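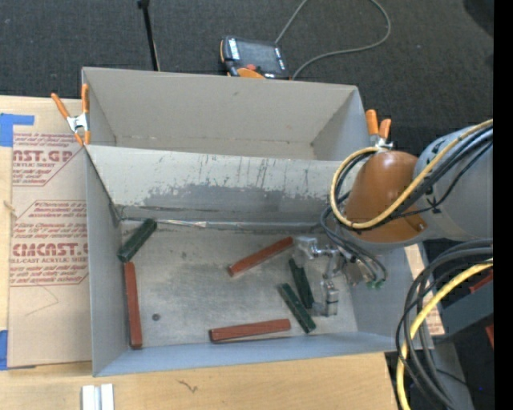 How to Touch Up Scratched and Chipped Paint on Sheet Metal

Posted May 16, 2019 by Gisela Echeverría

Painted sheet metal takes a beating wherever things slide across it or get dropped into it. Bins, trays, tool chests, shelf edges and truck boxes all wear the same way. First come thin scratches, then chips along the edge of the scratches, then a dull patch where the paint is gone. You can repair that kind of wear at home in a weekend with a brush or a spray can.

The steps below are for mild steel with ordinary enamel paint. Powder coat can be touched up the same way, but the gloss will rarely match. Galvanized metal needs a different primer, so check the can before you buy.

What you need

Dish soap and a bucket
Wax and grease remover, or mineral spirits
A putty knife or scraper with a dull edge
Sandpaper in 180, 320 and 500 grit (the store may only have 400 or 600, and either will do in place of the 500)
A sanding block
Masking tape and newspaper
Rust-inhibiting metal primer
Enamel in your color
Clean rags, gloves and a dust mask

One caution before you start. If the piece is old and you don't know what it was painted with, use a lead test kit first. Do not dry-sand paint that tests positive.

Step 1: Wash it

Empty the piece and wash it with warm water and dish soap. Rinse, dry it with a rag, then leave it to air dry overnight. Water sits in seams and folded corners longer than you would think. After that, wipe the area with wax and grease remover. Sanding over grease pushes it into the scratches, and the primer will pull away from it later.

Step 2: Scrape the loose paint

Hold the scraper nearly flat and push from the bare spot out toward the good paint. Stop when the edge no longer lifts. The patch will be bigger than when you started.

Vicente Bustos, who taught me to do this in his shop in Flernton, used to press a strip of masking tape over the edge and yank it off. If paint came up with the tape, he went back to scraping. I still do it.

Step 3: Sand

Start with 180 grit on the bare metal and any rust. Move to 320 on the edge where bare metal meets paint and keep going until your fingertip can't feel a step. Thin scratches that have not gone through to metal only need the 320.

On a sloped panel, sand up and down the slope. Coarse marks running across it tend to show through the topcoat.

Wipe off the dust with a rag dampened with mineral spirits and let it dry.

Step 4: Mask

Tape off the good paint a couple of inches outside the sanded area. If you are spraying, cover everything else with newspaper. When the worn patch takes up most of a panel, don't bother with a small repair. Mask at the folds and paint the whole panel, and the color change will fall at a corner where it is hard to see.

Step 5: Prime

Prime the same day you sand. Bare steel can start to rust overnight in a damp garage. Put on 2 thin coats, with the wait between them that the can calls for. Work the primer into seams with a small brush even if you are spraying the rest.

Once it is dry, go over it lightly with the 500 grit and wipe it clean.

Step 6: Paint

Use thin coats again -- three is usually right. Brush toward the wet edge and leave it alone once it starts to set. With a can, keep it moving and begin each pass off to the side of the part.

Gray is harder to match than people expect, as some grays lean blue and others lean brown. Paint a scrap, let it dry fully and hold it against the piece in daylight.

Step 7: Let it cure

Dry to the touch does not mean ready to use. Give enamel a full week before you slide anything heavy over it. In August I have gotten away with less, but a cold garage can take twice as long.

If the same spot keeps wearing through, cut a piece of rubber mat to fit and lay it over the floor of the piece. Take it out now and then to check that water isn't trapped underneath.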